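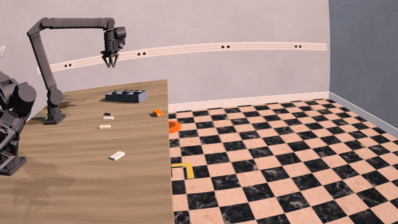

Kazimiera Wróbel told me to build the whole thing twice, first on the computer and only then on the bench, and I rolled my eyes so hard I nearly missed the rest of the phone call. I had motors in a box! I had a Saturday! Who wants to spend it modeling a table?

Well, I did, as of that June, and I kept at it for most of the summer. The project is a pair of arms that can clear up after game night: dominoes back in the tray, toy car out of the way, done. We're building it in the shared workshop on Entwistle Street (second floor, bring a sweater), and the version in the computer has a wood table, two dark gray arms and a checkered floor that I picked at one in the morning and now refuse to change. Kazimiera hates the floor. She says it makes her eyes swim. I say it's my floor.

The big lesson so far is that dominoes are rotten things to pick up. They're flat, they lie close to the tabletop, and if your fingers come down a hair too low you've driven a motor into solid wood. In the simulator that costs you a reset and a sip of coffee. On the bench it cost me a gearbox, back in my impatient phase, and I'm still finding little teeth under the radiator.

So now I let the thing practice overnight. A run is 1000 tries at one tile, with the tile tossed down somewhere new every time, and my first full run got 103 of them into the tray. I was thrilled (my brother asked what happened to the other ones, thanks, Darell). After that I fiddled with the approach angle for two weeks, bringing the gripper straight down with the fingers open and closing late, and the numbers started climbing enough that I quit writing them on my hand. We're up to 3000 tries a run these days, and my laptop fan sounds like a hair dryer.

The second arm was Kazimiera's idea too. One arm can shove a tile against the other and tip it up on its edge, and then you've got something to grab! Getting the two of them to stay out of each other's way is a different story. I gave each one its own half of the table, which worked fine until a tile landed on the line and they both politely waited. I watched that for ten minutes. I made a sandwich. They were still waiting when I got back.

For the real build we're printing the brackets ourselves and bolting both bases to an old door from the Altonden salvage yard, planed flat and given two coats of oil. The cable run still needs sorting out, and I want softer fingertips before anything touches my grandmother's dominoes. Kazimiera has a sheet of rubber she's willing to cut up. I'm picking it up Thursday, along with the gearbox I owe her.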